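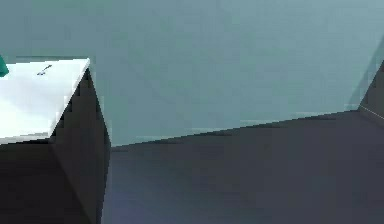

Can they do chores yet? Picking up after people edition

Home > General > Robots and Automation

kvergel
Posted Wednesday, 7:12 am

Ok so serious question. My brother in law sent me another one of those videos, robot arm putting dishes away, 20x speed if you squint at the wall clock. He thinks we'll all have one in the garage by next year. I run a small frame shop and what I want is dumb: something that clears the bench at night. Pens, pencils, scraps of mat board, the little knife. Put it all where it goes. That's it.

Is that a thing you can buy? Or still all demo?

ulises_n
Posted Wednesday, 7:40 am

Demo. Next question

Ok longer answer. Clearing a bench sounds easy and it's the worst one. Big boxes, sure, suction cup, been solved for ages. A pen lying flat on a bare top is a pain. Thin, rolls if you touch it wrong, nothing to get under. Fingers come down a hair too high and you close on air, a hair too low and you jam the table.

Kelly T
Posted Wednesday, 8:05 am

Disagree with Ulises, a bit. Pen on a plain light top is about as friendly as it gets for the camera. Dark thing, white surface, done. We run small pick jobs on a line at Salinas and dark on white is never the one that fails. Clear plastic is the one that fails. Shiny bags. Anything in a heap

Also he didn't say it has to be fast. It's got all night.

ulises_n
Posted Wednesday, 8:11 am

> dark on white is never the one that fails

Seeing it, fine. I said picking it up. Different problem. And your line has the same part coming down the same way all day, his bench has whatever he left on it

lautaroL
Posted Wednesday, 9:30 am

Both right, sorry. I mess with this in simulation on weekends, plain room, a couple of block tables, one skinny stick to grab. Even there, with no dust and no bad lighting, my first version missed more than it got. Stick laid diagonal was the worst, the gripper wouldn't turn far enough and kept poking one end. Fixed the wrist angle and it went up to 43 good grabs out of I forget, 50 something. Then I moved the table over a little and it fell apart again.

So no, I wouldnt let it near a knife.

kvergel
Posted Wednesday, 9:52 am

Ha ok. What about the low tech way, magnet strip or a tray that tips? Half my stuff is metal

Kelly T
Posted Wednesday, 10:20 am

Now you're talking. That's how shops really do it -- you change the bench before you buy the arm. Lip on the edge, slot for pens, bin under a hole in the top. The Kenach benches have a slot like that at the back, works fine, no software.

amancay_b
Posted Wednesday, 12:48 pm

Coming at this from the house side. I clean for a living, three regular homes and an office. One family got the Gultosen thing, the one on wheels with the arm. It does socks. Only socks, only if they're on the floor and not half under the couch. The kids love it. I still pick up the socks.

What I'd pay for is something that carries the laundry up the stairs and it can't do stairs.

iara.vergara
Posted Wednesday, 1:15 pm

Socks is not nothing! Two years ago it was a vacuum and that was all. I think people on here move the bar every time one of these does something. My mom has bad hands and a pen that rolls off the table is a real problem for her. If a slow clumsy arm gets it back to her even half the time I'd take it

ulises_n
Posted Wednesday, 1:22 pm

Half the time is the thing though. Who gets the other half? She does, plus now there's an arm in the way. A grabber stick is ten bucks

iara.vergara
Posted Wednesday, 1:31 pm

She has the grabber stick. You have to squeeze it. Bad hands, remember

ulises_n
Posted Wednesday, 1:34 pm

Ok yeah. fair

lautaroL
Posted Wednesday, 2:06 pm

Iara there's a Piltard arm made for clamping on a table, somebody at our meetup has one. Slow as anything but the fingertips are soft, and you drive it with one big button and a little joystick, it isn't trying to do it all alone. For one person at one table I think that's a lot closer than the robot maid stuff. Can ask him how it does with pens specificaly.

iara.vergara
Posted Wednesday, 2:10 pm

Please do!! Also coins, if he's tried

kvergel
Posted Wednesday, 5:47 pm

Closed up, bench took me two minutes by hand. Going to cut a pen slot this weekend. Still want the robot tho. Lautaro post whatever the Piltard guy says, I'm curious too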